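**Manual demonstration** (also *teaching by showing*) is a way of programming a robot in which a person produces the motion for a task and the robot stores it. The motion may be produced by moving the arms directly, known as hand guiding, or from a distance through a control device, known as teleoperation. The stored motion is then replayed or used to train a control policy.

## Methods

In hand guiding, the joints are set to a compliant mode and the operator pushes the arm through the task. The method needs little equipment and gives the operator a direct sense of contact. Its main limits are that the operator's body may block the robot's cameras, and that one person has difficulty guiding two arms and their fingers together.

In teleoperation, the operator wears gloves or holds a pair of input arms, and the robot follows with a short delay. Two-handed work is usually recorded this way. Delay above 90 milliseconds is treated as a fault in the Mirkitz procedure, and the recording is discarded. 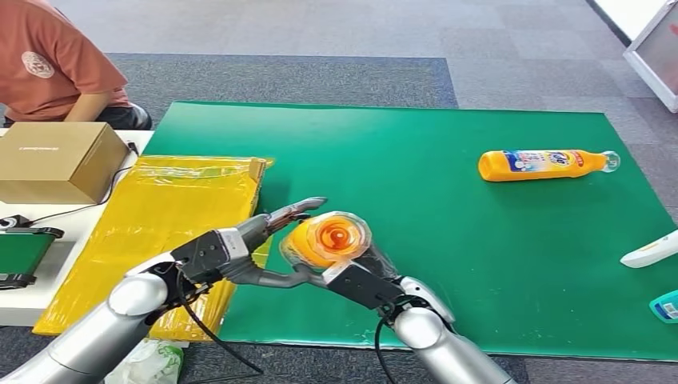

*3 min read*

## Bottle handling

Bottles are a common subject for two-arm demonstrations. A bottle is smooth and round, and it may turn in the hand when a second hand touches it. In a typical grasp one hand closes around the body while the fingers of the other come up to the side. A bottle lying on its side has to be approached differently from one standing upright, so both poses are normally included in a set.

The Daltholm task list, compiled by Shahla Shojaei and Eugeniusz Dudek, divides bottle handling into reach, grasp, turn, transfer and release. Each segment is marked by the operator with a foot switch. Naheed Bajwa later proposed merging turn and transfer - operators tended to do both at once - and the July revision of the list allows either form.

A soft mat is often laid under the work area. It reduces rolling and limits damage when an item is dropped. Daltholm sets are recorded with other packaged goods left within view, as a policy trained only on a bare surface tends to fail when the surface is cluttered.

## Camera placement

Recordings generally combine a head view with one view from each wrist. The head view shows both arms and the layout of the work area. A wrist view shows the gripper at close range and turns with it, so the horizon may be vertical or inverted for much of a demonstration. Nearby surfaces can fill most of the picture, and daylight from windows may wash out the rest. Wiesława Malinowski's notes for Mirkitz advise fixing the exposure before recording.
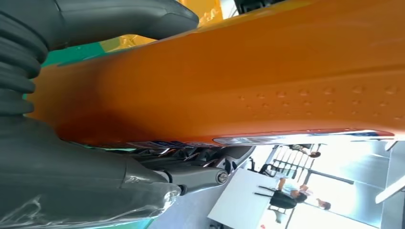 *Wrist view, rotated, with the gripper at left and an orange surface close to the lens.*

Wrist pictures are stored as captured. Rotating them upright was tried at Mirkitz and dropped, as it separated the picture from the recorded wrist angle.

## Recording and review

Joint positions are sampled at 500 Hz on the Jakubowski controller and reduced to match the camera rate during export. A set for a single task usually holds 300 accepted demonstrations. Barbara Michalski's review method assigns 2 reviewers to each recording, who check the segment marks and reject any with a lost camera stream or an unplanned stop.

Failed grasps are kept if the operator recovers without a reset. They are tagged separately and may be left out of training.

## Limitations

Demonstrations carry the habits of the operator, including pauses and unneeded corrections. Teleoperated recordings without force feedback often show a firmer grip than the task requires. Results also transfer poorly between hands of different shape - sets recorded with Merkell fingers must be remapped before use on a parallel gripper.

*Last revised 1/19/22*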